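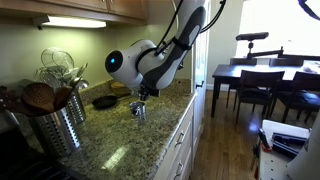 How do I get cooking oil out of a granite countertop?

Posted by Skusero, 8/26/18

We moved in last October and the granite came with the house. It is a speckled brown and tan and I don't know if it was ever sealed. A bottle of canola oil leaked under the toaster while we were away and left a dark patch the size of a saucer. I've washed it with dish soap several times and tried a granite spray from the hardware store. The patch is still there. A stone company quoted me $217 to come out, and I'd like to try something cheaper first. Will it fade by itself? Is it safe to use vinegar?

Voker
Skip the vinegar. It may not hurt the granite itself but it can strip whatever sealer is left, and it does nothing for oil.

What you want is a poultice. Mix baking soda with enough water to make a paste like peanut butter. Spread it over the spot, a little past the edges, as thick as a pencil. Cover it with plastic wrap, tape down the sides, and poke a few small holes in the wrap. Leave it a full day, then take the wrap off and let the paste dry out completely before you scrape it up. Use a plastic scraper. Wipe with plain water and let the stone dry overnight before you decide if it worked.

One round usually isn't enough for oil. Mine was bacon grease next to the stove and it took four rounds. Each one got it a little lighter.

Once the spot is gone, do the water test. Put a few drops on a clean part of the counter and wait 16 minutes or so. If the stone goes dark under the water it needs sealer. A bottle costs less than $20 and you just wipe it on and buff off the extra. Read the label for the time, they are all different.

Bratlow
Mine faded without doing anything but it took most of a year. It was olive oil. I kept the fruit bowl on it.

Verstraete
Agree with the poultice. If baking soda doesn't get it, try the same thing with acetone in place of the water, but test a hidden corner first, open the windows and make sure the pilot light on the stove is off. Don't let it drip on the cabinet fronts, it takes paint right off. Ours are painted and I still have a bare streak on the top drawer.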